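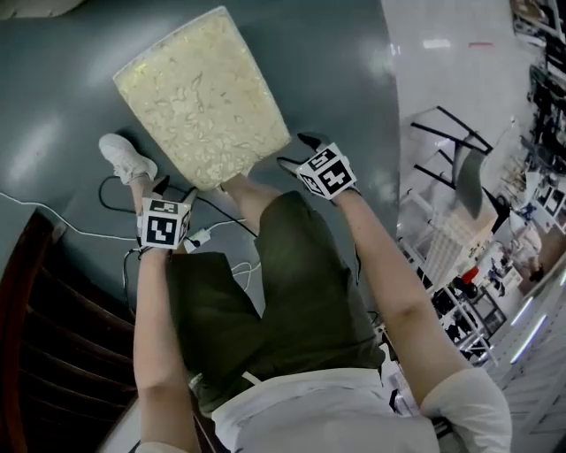 A block of pale yellow material held upright above a dark grey floor.

Home Insulation Programme: Interim Report to the Gritar Fund
October 17, 2022

1. Progress in the period

The programme offers loft and floor insulation to households in Cerby and the villages to the north. At the close of the period 154 homes had been completed against a target of 160 for the full year. A further 40 households have been surveyed and are waiting for a start date. Demand in Olto remains lower than planned, and leaflets were sent to 2,734 addresses there in the second half of the summer.

2. Spending

Spending is within budget overall. Materials are overspent following two price rises from our main supplier, Hattori, and the shortfall has been met from the training line, where one course did not run. We ask the Fund to approve this transfer. The limit of £800 per home for minor repairs has been kept to in all cases.

3. Matters arising

Damp was found in several older terraces during survey. Work at these addresses is on hold until the landlords have dealt with guttering and pointing. Letters have been issued and replies are outstanding from two landlords.

The telephone advice line now closes at 4pm. Calls after that time are recorded and returned the next working day.

4. Next period

Work in Olto will begin in November, subject to access. Revised figures for materials will be supplied with the next claim.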